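Proyecto Lonamard: plan de compras y presupuesto
Informe de la segunda fase
Mahsa Akbari, Houshang Ghasemi, Rhea Sebastian

3. Presupuesto

La asignatura nos concedió 3.000 euros para montar una estación capaz de recoger envases domésticos del suelo. En la primera fase lo repartimos como reparte el dinero quien no ha comprado nunca nada: casi todo para el brazo y lo que sobrara para lo demás. Sobró poco.

El brazo lo cede el departamento hasta noviembre, con lo que esa partida desapareció de la tabla y nos sentimos ricos durante una tarde. Después llegó el presupuesto de Flarkar por las pinzas: unos 400 euros el juego, portes aparte. Sarbridge ofrecía un juego más barato, con un plazo de entrega que terminaba después de nuestra defensa oral.

3.1 Dedos y almohadillas

Los dedos se pueden reutilizar. Las almohadillas se gastan, y en la primera versión del plan no figuraban. Houshang las ha incluido como consumible, a 33 euros la pareja, y pedimos 4 parejas. Niloufar Nikzad, nuestra tutora, preguntó de dónde salía esa cantidad. Sale de lo que quedaba en la partida - la respuesta no le gustó, pero firmó.

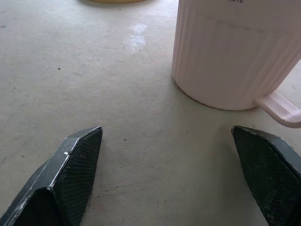 3.2 Objetos de ensayo

Es la partida más barata y la que más reuniones ha costado. Rhea defendía un catálogo de objetos normalizados, con su maletín y su certificado. Mahsa defendía el supermercado. Ganó el supermercado por motivos contables: una jarra de plástico con asa cuesta menos que el envío del maletín. El inconveniente es administrativo, pues la secretaría no admite tiques en los que aparezcan también galletas. Hemos perdido dos reembolsos de esta manera.

3.3 Software

La licencia Ichikawa para estudiantes es gratuita durante el curso. La renovación no lo es, y queda anotada en rojo para el grupo que herede el proyecto, al que deseamos suerte.

3.4 Pendiente

Falta cerrar el seguro de transporte y decidir quién guarda las facturas. Hasta ahora las guardaba Houshang en una carpeta llamada "varios". Hamidreza Ghasemi, que revisó las cuentas, pide una carpeta con otro nombre y una copia en la secretaría antes del siguiente pedido.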